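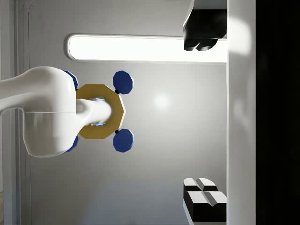

하프마라톤 완주 기록의 구간별 페이스 변동과 후반 감속에 관한 분석

스포츠과학 전공 종합설계 최종 보고서
제출일: 2026년 4월 21일

요약

본 연구는 브릴렐스카(Brilelska) 하프마라톤 참가자 중 자료 제공에 동의한 아마추어 주자 138명의 5 km 구간 기록을 이용하여, 초반 페이스와 후반 감속률의 관계를 분석하였다. 결측 및 기기 오류를 제외한 최종 분석 대상은 121명이다. 초반 5 km를 개인 평균 페이스보다 빠르게 통과한 주자일수록 15 km 이후 감속률이 컸으며, 이 경향은 주간 훈련 거리가 짧은 집단에서 더 뚜렷하였다. 기온과 코스 고저의 영향은 완전히 분리하지 못하였다.

1. 서론

장거리 달리기에서 페이스 배분은 훈련 수준과 별개로 기록에 영향을 주는 요인으로 다루어진다. 엘리트 선수의 경우 구간 간 편차가 작고 후반에 가속하는 사례도 많으나, 아마추어 주자는 출발 직후 과속한 뒤 후반에 감속하는 양상이 일반적이다. 기존 논의는 풀코스 마라톤에 집중되어 있고, 하프마라톤에서 감속이 시작되는 지점과 그 크기에 대한 자료는 상대적으로 적다.

연구 질문은 두 가지이다. 첫째, 초반 5 km의 상대 페이스는 15 km 이후의 감속률과 어떤 관계를 갖는가. 둘째, 이 관계는 주간 훈련 거리에 따라 달라지는가.

2. 자료

2.1 대회 및 코스

대상 대회는 8월에 열린 브릴렐스카 하프마라톤이다. 코스는 시청 앞 광장을 출발하여 이르몬트(Irmont) 제방길을 왕복한 뒤 베트베르그(Vetberg) 언덕을 넘어 광장으로 돌아오는 구성이며, 공인 거리는 21.0975 km이다. 제방길 구간은 대체로 평탄하다. 베트베르그 오르막은 16 km 표지 직후에 시작되며, 누적 상승고도의 대부분이 여기에 집중되어 있다.

2.2 기록 수집

구간 기록은 주최 측이 공개한 칩 계측 결과에서 추출하였다. 계측 매트는 출발선, 5 km, 10 km, 15 km, 20 km, 결승선에 설치되었다. 출발 시각은 총성 기준이 아닌 개인 매트 통과 기준을 사용하였다. 출발 혼잡의 영향을 줄이기 위한 조치이나, 매트 통과 이후의 혼잡까지 보정하지는 못한다.

2.3 설문

주간 훈련 거리, 달리기 경력, 하프마라톤 완주 횟수, 목표 기록은 온라인 설문으로 수집하였다. 설문은 대회 종료 후 아이도안(Aydoğan) 러닝클럽을 비롯한 지역 동호회의 게시판을 통해 배포하였다. 주간 훈련 거리는 대회 전 8주 평균을 기입하도록 하였으며, 훈련 일지를 첨부한 응답자는 53명이었다. 나머지 응답은 자기보고 값만 사용하였다.

2.4 제외 기준

5 km 단위 기록 중 하나라도 누락된 경우, 설문의 참가 번호와 공개 결과의 번호가 일치하지 않는 경우, 구간 페이스가 물리적으로 불가능한 값을 보인 경우를 제외하였다. 마지막 사유에 해당하는 기록은 7건이며, 모두 10 km 매트에서 발생하였다. 반환점과 매트의 간격이 좁아 왕로와 복로의 통과가 뒤바뀌어 기록된 것으로 추정된다.

3. 분석 방법

개인별 평균 페이스는 칩 기준 완주 시간을 공인 거리로 나누어 산출하였다. 초반 상대 페이스(R)는 첫 5 km 페이스를 개인 평균 페이스로 나눈 값으로, 1보다 작으면 평균보다 빠르게 출발했음을 뜻한다. 감속률(D)은 15 km에서 결승선까지의 페이스에서 5~15 km 페이스를 뺀 값을 후자로 나누어 백분율로 나타냈다.

R과 D의 관계는 스피어만 순위상관으로 확인한 뒤, D를 종속변수로 하는 다중회귀를 수행하였다. 독립변수는 R, 주간 훈련 거리, 연령, 성별, 하프마라톤 완주 횟수이며, R과 주간 훈련 거리의 상호작용항을 추가하였다. 유의수준은 0.05로 설정하였다. 잔차의 등분산 가정이 충족되지 않아 강건 표준오차를 적용하였다.

R의 분모인 개인 평균 페이스에 후반 구간이 포함되므로 R과 D 사이에는 정의상 음의 상관이 일부 발생한다. 이를 점검하기 위해 분모를 설문의 목표 기록으로 대체한 보조 지표 R'를 만들어 동일한 분석을 반복하였다.

4. 결과

R과 D는 통계적으로 유의한 음의 상관을 보였다. 즉 평균보다 빠르게 출발한 주자에서 후반 감속이 컸다. R'를 사용한 분석에서는 상관의 크기가 줄었으나 방향은 같았고 유의성도 유지되었다. 따라서 R에서 관찰된 관계의 일부는 지표 정의에 따른 것이며, 전부를 그렇게 설명할 수는 없다고 판단하였다.

상호작용항은 유의하였다. 주간 훈련 거리 중앙값을 기준으로 두 집단을 나누면, 훈련 거리가 짧은 집단의 회귀선 기울기가 더 가팔랐다. 훈련 거리가 긴 집단에서는 초반 과속이 있어도 감속 폭이 작았다. 연령과 성별의 주효과는 유의하지 않았다. 완주 횟수는 단독 모형에서만 유의하였고, 주간 훈련 거리를 함께 투입하면 효과가 사라졌다.

구간별로는 10~15 km에서 이미 페이스 저하가 나타난 주자와 15 km 이후에 급격히 저하된 주자가 구분되었다. 전자는 R'가 특히 낮은 주자에 몰려 있었다. 후자의 경우 베트베르그 오르막의 시작 지점과 감속 지점이 겹친다.

5. 논의 및 한계

감속률 산출 구간에 오르막이 포함되어 있어 D의 절댓값을 다른 대회와 직접 비교하기 어렵다. 본 보고서의 해석은 동일 코스를 달린 주자 간의 상대 비교로 한정한다. 고도 보정 페이스의 적용을 검토하였으나, 5 km 간격의 계측 자료로는 경사도별 보정이 불가능하여 채택하지 않았다.

대회가 여름에 열렸다는 점도 고려해야 한다. 출발 시각이 같더라도 완주 시간이 긴 주자는 더 높은 기온에 노출되므로, 훈련량이 적은 집단의 감속에는 열 부담이 섞여 있을 수 있다. 코스상 기온 자료는 확보하지 못하였다.

표본은 동호회 게시판을 통해 모집되었으며 완주자만 포함한다. 중도 포기자가 빠져 있어 초반 과속의 영향이 과소 추정되었을 가능성이 있다. 목표 기록은 대회 후에 조사하였으므로 실제 결과에 맞추어 회상되었을 여지가 있고, 이는 R'의 타당성에 직접 영향을 준다.

6. 향후 과제

후속 연구에서는 참가자의 GPS 시계 파일을 수집하여 1 km 단위로 분석하고, 목표 기록을 대회 전에 조사할 계획이다. 심박 자료가 함께 확보되면 동일 페이스에서의 심박 상승을 감속의 선행 지표로 사용할 수 있는지도 검토한다.

부록 A. 설문 문항
부록 B. 변수 정의 및 결측 처리 내역
부록 C. 회귀모형 잔차 진단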